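Fasil Kassa @fasilkassa
Pridia wants $139 for a "fabric protection plan" on a sofa. I asked what it protects against. "Everyday life." OK, but which parts?

2/
Read the booklet on my lunch break. Pets: no. Sun: no. Pen: yes, if you report it within 3 days. "Buildup": no, and they never say what buildup is. Sounds like sitting to me.

3/
Bontu Alemneh swears by hers. She has never filed a claim. I don't see how you'd know. 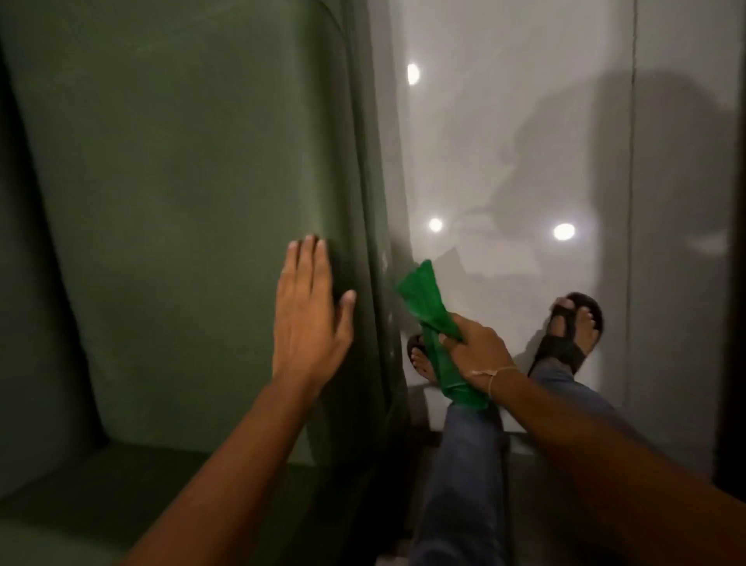

Filed under: Home & Money

4/
A dark green sofa shows every pale mark, so I get the appeal. A bottle of upholstery cleaner at Granwood is still a lot cheaper — and it doesn't ask for a receipt from August.

5/
The salesman said the spray on its own is "a $40 value." Whose value? He couldn't tell me what was in it either.

6/
Yeshi Abera did file one. Coffee, armrest. They mailed her a cleaning kit and closed the case. She's still waiting to hear back about the stain.

7/
If anybody has gotten a real repair or a replacement out of one of these plans, send me the letter. I'll post it. So far I have two replies and both are from people who sell them.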